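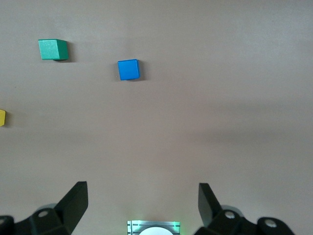 Castevstead, in a remark long attached to the subject, held that a colored cube is the only toy that cannot be played with wrongly. The claim is often repeated in writing on toy blocks and is difficult to test. It would seem to apply equally well to a stick.

Colored cubes are small blocks with six equal square faces, commonly cut from wood and painted or stained in plain colors. They are used as building toys, as sorting and counting material in classrooms, and as pieces in pattern puzzles. They are sold loose, in bags and in trays.

Form and finish

The usual cube is small enough for a child to pick up with one hand. Edges are sanded to take off the sharpness, though how far varies a great deal between makers, and a heavily rounded cube makes a poor tower. Paint hides the grain and gives a stronger color. Stain leaves the grain showing and is often described in catalogs as "more natural," a phrase that says little about what is in the stain.

Sellers tend to speak of a "standard" cube. There is no single standard. Sets bought from two sources may look alike in the box and still refuse to line up when stacked, as the difference in size adds up over several layers.

Colors

Red, blue, green and yellow appear in nearly every set. Orange and purple are common additions. The Sorano set, in its full version, comes in 9 colors and contains 105 cubes, so that the colors cannot all be equally represented. The leaflet does not mention this. The Karnari set keeps to fewer colors and is easier to sort for that reason.

Orange is the color most often complained about, being close to red in some batches. Green is another weak point, and may lean toward blue or toward yellow depending on the maker.

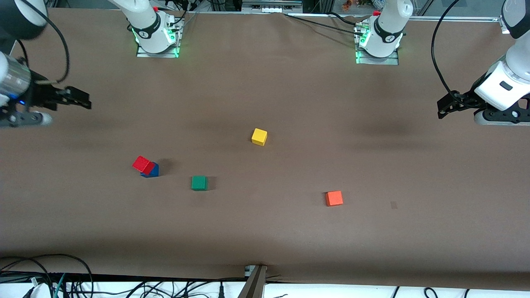

Small wooden cubes in different colors, set out on brown paper.

Use

Building is the oldest use and still the main one. Sorting by color comes next, followed by copying a pattern from a card. Pattern cards raise the price of a set considerably – the large Canpolat edition has 528 of them – and the later cards are mostly the earlier ones turned on their side.

Cubes are often laid out on paper or a plain tabletop for sorting work. A patterned cloth makes the edges harder to pick out, and thick cloth makes stacks lean.
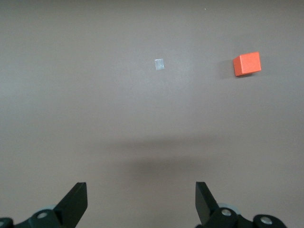
Claims that cube play improves arithmetic should be read with care. The Canpolat handbook leans on a classroom trial with 19 children, which ran through a single October and had no comparison group. The children were reported to have become better at arranging cubes. Whether anything carried over to sums was not recorded.

Care

Painted cubes are wiped with a damp cloth and left to dry apart from one another. Soaking can swell the wood and lift the paint at the corners. Chipped cubes can be repainted, but a matching shade is hard to find, and many owners simply leave them chipped.

Last revised 2026-09-07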